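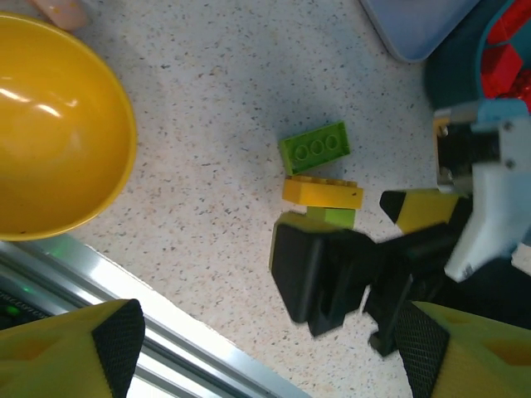 So I finished Hirkari last night and I need to talk to someone about the lighthouse twist before my head pops. SPOILERS from here on, you've been warned! I honestly thought Gremden was just the grumpy ferryman you buy rope off, and then he takes his hood off in chapter 6 and he's your own brother, the one you've been writing letters to the whole game. I yelled. I'd planned to play for an hour with a big bowl of crisps (the shiny mustard-yellow one, my official gaming bowl) and I hardly touched them. Did anyone see it coming? And if you did, when?
mothpocket

---

Saw it coming in chapter 3, sorry. He hums the same tune that's on the music box. I had the subtitles on and it says "hums familiar melody", so they more or less hand it to you.
tien_fu_shih

---

Oh no, the subtitles! I play with them off because they cover the bottom of the map. Right, that explains why I felt so thick.
mothpocket

---

You're not thick, I've got 700 hours in Todon's other games and I missed it too. My theory was that the brother was Lau, the boy in the bakery. He's the only person in town who asks you to read the letters out loud and I was dead certain that meant something.
pellgate

---

Lau was my guess as well!! All that fuss about his boots and then he's simply a boy with nice boots.
mothpocket

---

Going to be the miserable one here. I think it's a cheap twist. You talk to Gremden every single time you cross the water and he never slips up, never gets your name wrong, never asks about your mum. A twist should make the earlier bits better when you go back to them. I started a second run in March and the ferry chats are exactly as dull as they were the first time.
Kettle873

---

Can't agree with that Kettle. On your second go, try refusing to pay him. He lets you on anyway and says "you always were short". I took it as a dig at my purse the first time round and now it makes me go a bit wobbly.
tien_fu_shih

---

That's one line in a game that took me three weeks.
Kettle873

---

There's also the coat, if you give him the coat in the snow bit he won't wear it, he folds it up and puts it under the seat. And it's still there in the last scene. I've got a screenshot somewhere, will dig it out tonight.
pellgate

---

Wait, you can give him the coat? I sold the coat! I sold it for lamp oil!
mothpocket

---

Everybody sells the coat. Put a save in before the market and go back for it, it's worth it. You get a slightly different goodbye too, but I won't say what.
pellgate

---

OK but can I ask about the ending itself, because I picked "stay on the island" and the credits rolled over a black screen with only the sea noise. Is that right or has my copy gone funny? My mate Shih-chieh Su got a full song and a little boat.
orrin_b

---

That's right for staying. The song is only if you leave. I liked the black screen more, I sat there till it finished.
tien_fu_shih

---

I thought mine had crashed and turned it off, so make of that what you will.
Kettle873

---

Hahaha Kettle. Right, I've loaded my save from before the market and I'm getting that coat back. Still on the fence about whether I'll leave the island this time, I'd quite like to hear the song. Will report back tomorrow, and nobody tell me the goodbye!
mothpocket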